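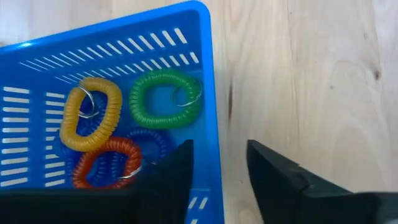 탁자 위 파란 바구니와 나선형 손목 열쇠고리

# 낮에만 맡기는 돌봄, 무엇부터 물어야 하나

2019-11-14

탈로블로(Tallovlow)에 있는 주간보호센터 세바스네스(Cevasness)의 정원은 하루 25명이다. 아침에 와서 저녁에 집으로 돌아가는 어르신들이 이용한다. 센터장 에머슨 파체코는 요양원에서 일하다가 이곳으로 옮겼고, 이용 상담은 지금도 대부분 직접 한다. 점심 배식이 끝난 뒤 상담실에서 만났다. 송영과 이용 일정을 맡고 있는 레프 초르노볼도 중간에 합류했다.

상담을 청하는 사람은 대개 자녀다. 파체코 센터장은 첫 통화에서 비용보다 하루 일과를 먼저 묻는다고 했다.

"몇 시에 일어나시는지, 아침은 누가 차리는지, 낮잠은 주무시는지 여쭤봅니다. 그걸 대답 못 하시는 분이 꽤 많아요. 같이 살지 않으면 모를 수밖에 없죠. 그러면 며칠만 적어 보고 다시 전화를 달라고 합니다. 진단명만 가지고는 그분이 우리 센터에서 하루를 어떻게 보내실지 짐작하기 어렵습니다."

어느 정도 상태일 때 주간보호를 시작하는 게 좋으냐고 물었다. 그는 기준을 하나로 말하기는 어렵다면서도, 너무 늦게 찾아오는 경우가 더 흔하다고 했다.

"가족이 지칠 대로 지친 다음에 오십니다. 밤에 잠을 못 잔 지 몇 달이 됐다고들 하세요. 그때는 보호자도 판단이 흐려져 있고, 어르신도 집 밖에 나가는 걸 이미 겁내고 계세요. 혼자 점심을 거르기 시작하셨다, 약을 드셨는지 본인이 기억을 못 하신다, 이런 얘기가 나오면 한번 둘러보러 오시라고 말씀드립니다."

## 첫 주는 짧게

세바스네스는 처음 이용하는 어르신에게 종일 이용을 권하지 않는다. 첫날은 2시간만 머문다. 점심을 먹고 가거나 오전 체조만 하고 간다. 보호자가 옆방에서 기다려도 되지만 프로그램실에 함께 들어가지는 않는다.

"옆에 딸이 앉아 있으면 어르신은 계속 딸만 보세요. 언제 가느냐고 물으시고요. 딸이 안 보이면 그제야 옆자리 분한테 말을 거십니다. 전부 그런 건 아닙니다. 세 번을 오셨는데 세 번 다 외투를 안 벗으신 분도 계셨어요. 그분은 결국 집으로 방문하는 서비스 쪽으로 연결해 드렸습니다."

안 맞는 경우에는 어떻게 하느냐는 질문에 그는 같은 사례를 조금 더 설명했다. 평생 혼자 일하던 분이라 사람이 많은 방 자체를 힘들어했다는 것이다. 가족은 한 달만 더 해 보자고 했지만 센터에서 그만두자고 먼저 말했다.

"억지로 오시게 하면 아침마다 집에서 싸움이 납니다. 그 싸움은 우리가 못 보잖아요. 저녁에 모시고 갈 때 보호자 표정을 보면 대강 압니다. 그럴 때는 전화를 따로 드립니다."

어르신에게 센터를 뭐라고 소개해야 하느냐는 것도 자주 받는 질문이다. 어떤 가족은 '학교'라고 하고, 어떤 가족은 '복지관'이라고 한다. 파체코 센터장은 이름은 무엇이든 괜찮지만 병원에 간다고 속여서 데려오는 것은 말린다고 했다. 도착해서 의사를 찾으시면 직원이 설명할 말이 없고, 다음 날 차에 안 타려고 하신다는 것이다.

## 차가 오는 시간

초르노볼 씨는 송영 차량 이야기를 주로 했다. 차량은 오전 9시까지 모든 이용자를 센터에 내려 드리는 것을 목표로 움직인다. 순서는 일주일 단위로 짜고, 금요일 오후에 가족에게 문자로 보낸다.

"제일 많이 받는 전화가 '우리 집을 마지막에 태워 달라'는 겁니다. 차에 오래 앉아 계시는 게 힘드니까 당연한 말씀이에요. 그런데 마지막에 타는 집은 하나뿐입니다. 그래서 허리가 안 좋으신 분, 화장실을 자주 가셔야 하는 분을 뒤쪽에 둡니다. 나머지는 길 따라 갑니다."

그는 현관 앞에서 시간이 가장 많이 걸린다고 했다. 신발을 고르고, 가스 불을 다시 확인하고, 지갑을 찾는다. 지갑이 없으면 차에 타지 않겠다는 분도 있다.

"저는 지갑을 들고 오시게 두라고 합니다. 안에 큰돈만 없으면 됩니다. 평생 지갑을 들고 나가신 분한테 오늘부터 필요 없다고 하면 불안하시죠. 보호자분들은 잃어버린다고 걱정하시는데, 우리도 내리실 때 좌석을 다 봅니다."

소(So) 지구의 언덕길은 겨울에 문제가 된다. 지난 2월에는 길이 얼어 차가 올라가지 못한 날이 있었고, 그날은 언덕 위에 사는 이용자들이 모두 집에 머물렀다. 그 뒤로 센터는 결석이 예상되는 날 전날 저녁에 미리 전화를 돌린다. 가족이 출근 일정을 바꿀 시간이 필요하기 때문이다. 초르노볼 씨는 올겨울에도 같은 방식으로 할 계획이고, 언덕 아래에서 만나는 방법은 검토했다가 접었다고 했다. 어르신이 얼어 있는 길을 걸어 내려오시게 할 수는 없다는 이유였다.

## 보호자가 적어 주면 좋은 것

센터에는 '제렐(Jerell)'이라고 부르는 수첩이 있다. 가정과 센터가 하루에 한 번씩 주고받는 기록장이다. 센터 쪽에서는 식사량, 배변, 낮잠, 기분을 적고 가정에서는 밤사이 있었던 일을 적는다. 휴대전화 앱으로 바꾸자는 의견도 있었지만 배우자가 돌보는 집에서 종이가 편하다고 해서 그대로 두었다.

"길게 쓰실 필요 없습니다. '새벽에 두 번 깸, 아침 반 그릇', 이 정도면 우리한테는 충분해요. 밤에 못 주무신 걸 알면 오전 체조에서 의자에 앉아 하시게 합니다. 약이 바뀐 날은 꼭 적어 주셔야 합니다. 약이 바뀐 걸 우리가 사흘 뒤에 안 적이 있어요. 그동안 왜 이렇게 조시나 하고 있었죠."

식사에 대해서도 물었다. 그는 집에서 안 드시던 분이 센터에서 잘 드시는 일은 자주 있다고 했다. 여럿이 먹어서 그런 것 같다면서도, 점심을 많이 드신 날은 저녁을 적게 드시니 집에서 놀라지 말라고 덧붙였다. 틀니가 맞지 않아 못 드시는 경우도 있어서, 먹는 양이 갑자기 줄면 입안부터 봐 달라고 가족에게 부탁한다.

비용은 이용 일수와 등급에 따라 달라져서 전화로는 금액을 확정해 주지 않는다. 파체코 센터장은 여러 곳을 비교하는 가족에게 식비와 송영비가 포함된 금액인지, 결석한 날에도 비용이 나가는지 물어보라고 권했다.

"결석 규정은 꼭 서면으로 받으세요. 입원하시면 몇 주씩 못 오시는 일이 생깁니다. 그때 자리를 비워 두는지, 대기자로 돌아가는지 센터마다 다릅니다. 우리는 2주까지 비워 둡니다."

방문은 언제 하는 게 좋으냐고 묻자 그는 점심 직후를 꼽았다. 오전에는 프로그램이 있어 어느 센터나 활기가 있고, 오후 그 시간에는 졸린 분, 집에 가겠다는 분, 화장실을 찾는 분이 한꺼번에 나온다고 했다. 직원이 그때 어떤 말투로 대답하는지 들어 보라는 것이다.

인터뷰를 하는 동안에도 상담실 문을 두드린 어르신이 있었다. 차가 왔느냐고 물으셨고, 초르노볼 씨가 아직 안 왔다고 답하며 함께 복도로 나갔다. 파체코 센터장은 그분이 오후마다 같은 질문을 하신다고 했다.

"그냥 매번 대답해 드립니다. 아까 말씀드렸잖아요, 그 말은 안 하기로 직원들끼리 정했습니다."

세바스네스의 방문 상담은 평일 오후에 예약제로 진행된다.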